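How to cut thick cardboard for drawer dividers

Posted 2018-03-22 in Home and Workshop

I have a deep kitchen drawer where everything slides to the back when I open it. Ready-made dividers did not fit, so I made my own from cardboard. It is cheap work and it takes one evening, but the cutting must be done with some patience. I write down how I do it, maybe it is useful for somebody with the same kind of drawer.

What you need

Stiff cardboard, flat and without folds
Tin snips or very strong scissors
A metal ruler and a pencil
White glue
Fine sandpaper, I use 400 grit

Choosing the sheet

Take a sheet bigger than your drawer. Plain cardboard without printing is nicer, as you will see it every day. Bend a corner lightly with your fingers. If it makes a crease at once, it is too soft and the divider will lean after a few weeks. My good sheets came from the packing of a Zisance shelf.

Measuring

Measure the inside of the drawer at the front and also at the back. In my drawer there was a difference of 2 mm, and I noticed it only when the first piece got stuck. Use the smaller number. For the height, stay 8 mm under the top of the drawer, otherwise the divider will rub when you close it.

Draw all lines on one side of the sheet, with a sharp pencil. Mark the waste parts with a small cross. I once cut on the wrong side of the line and had to start again.

Cutting

Clear the table before you begin. I like a white table for this, the edge of a brown sheet is easy to see against it. Hold the sheet a little raised with one hand and bring the snips from underneath or from the side, with the cardboard deep between the jaws, close to the pivot.

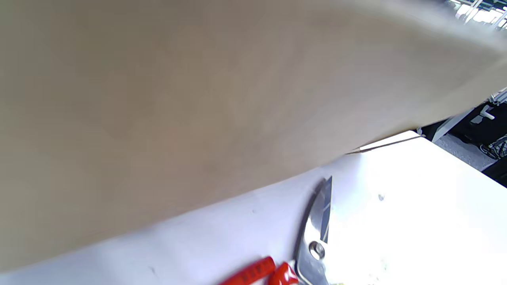
Make long cuts and do not close the jaws completely. If you close them to the tip each time, you get a small tear at the end of every cut, and the edge will look like a saw. Stop a little before the tip, push forward and continue. Keep your other hand well behind the blades - tin snips do not feel the difference between cardboard and a finger.

For the slots where two dividers cross, cut the two sides first, to half of the height. Then bend the small strip back and forth until it comes off. The slot should be as wide as the cardboard is thick.

Finishing

Sand the edges lightly, always in one direction. Put the pieces together without glue and try them in the drawer. If all is well, take them out, put a thin line of glue in each slot and let it dry overnight on a flat surface.

Wipe the snips with a dry cloth before you put them away. Cardboard dust likes to stay near the bolt, and a small drop of oil there keeps the movement easy.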